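3.2 Residue collection

Dust was sampled from mattresses in 199 dwellings in Tumen between April and June. Each surface was divided into 6 zones, brushed for four minutes, and the loose material was passed to a Pastico sample bag. Covers were left in place, as quilting was expected to hold more fiber and skin flakes than flat fabric. 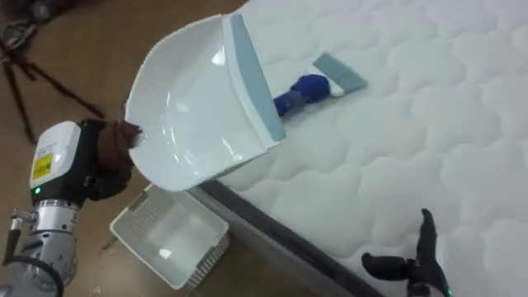 Figure 4. White dustpan with a flat lip along its front edge, over a quilted mattress.

In total, 671 bags were suitable for weighing. Bags with torn seals were excluded. Mite allergen was extracted following the Bárány protocol, and values below the detection limit were set to half that limit. Zone means were compared within dwellings only.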